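Bridcombe Community Pantry
Progress report to the Qureshi Fund, May
Bag and Basket Project

Dear friends at the Fund,

Thank you for your patience while we got this written up. It has been a busy spring in Bridcombe, the good kind of busy, and we wanted to tell you properly how your grant is being put to work (and where we're behind, too). You'll remember that we asked for help with two plain things: better packing tables for the produce line, and a way to give plastic bags a second and third trip before they're thrown out.

The tables came first. They're white on top, they wipe down in a minute, and everyone at the Nastemeck Street hall wants to work at them, which has caused some friendly jostling! Light items go into whatever clean bag is at hand, and the bag waits on the table until its household's basket is ready. 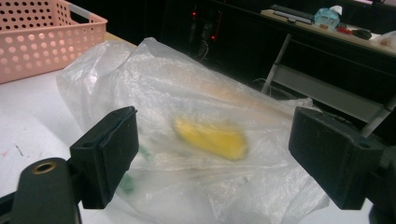 Baskets and sorting

We bought plastic baskets in place of the cardboard trays, which sagged whenever anything damp sat in them. The pink ones have slots along the sides, so air gets at the greens, and a smooth floor that rinses clean under the tap. We ordered 100 from Brarkard and would gladly have more.

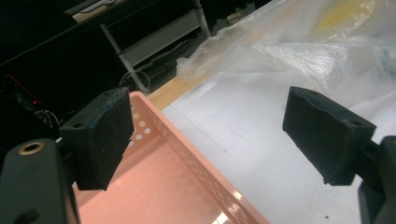

Washing them takes longer than we planned, mostly on account of our one small sink, and we've moved that job to the early afternoon when the kitchen is quiet. Since your grant began we have packed 3000 orders for 766 households, and we are very proud of that.

Returned bags are smoothed out by hand on the table and checked for holes and sticky spots. The thank-you kind with the smiley face is by far the most common one people bring back, and they're thin, so we're fussy about them. 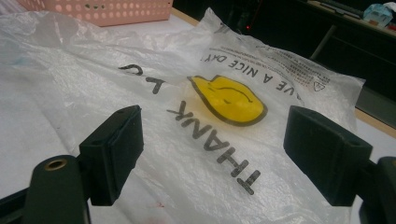

Anything torn goes straight to the film recycling bin, and the rest are folded and kept by the door. We had hoped to be folding them all into neat little squares by now, but crumpled plastic has a mind of its own and we've settled for halves. Small children come along with their families, so we also keep the stack up on a high shelf and read out the suffocation reminder to each new packing crew.

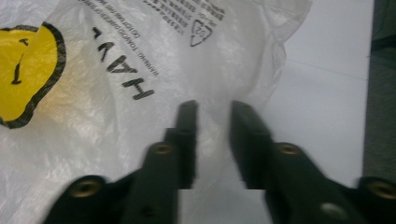
One parent told us at pickup that she'd sooner bring a cloth bag from home, if we could promise it would come back to her with her own order in it. We'd love to say yes. Our plan for the summer is to try name tags with 190 households, and we'll write again once we've seen how the tags hold up.

With warm thanks,
Everyone at Bridcombe Community Pantry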